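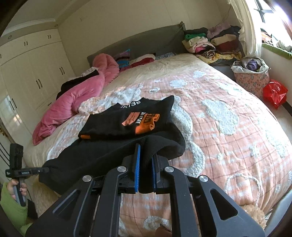
Fig. 1. Black knitwear and a black T-shirt with an orange print.

Notes for week 8: how cloth keeps its colour

Hello all. I promised Su-bin Ko I'd write up the part on black, as I rushed it and half of you were still finding seats.

Black is the hardest shade to dye well. You need far more dye than for a pale pink, and whatever doesn't fix to the fibre sits on the surface waiting to come off on your other washing. Cotton takes reactive dyes, which bond with the fibre itself. Polyester wants disperse dyes and a good deal of heat. A blend often needs both, one bath after the other - slow and dear!

Prints are another matter. Pigment ink is glued on top with a binder, so it cracks or rubs away long before the cloth wears out.

Fig. 2. Dark cloth against pale florals, a good pair for talking about dye load.
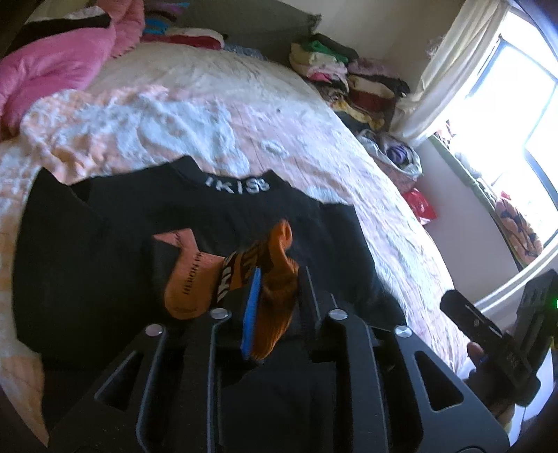
For next time

Read the Brulau handout on rinsing (skip the Lennox tables, I'll go through those with you). Bring a scrap of dark cotton and a scrap of white, plus a jar that holds 400 ml. We'll use 300 ml of warm water in each and compare the stains. Zohreh Shirazi has the spare jars if you haven't got one.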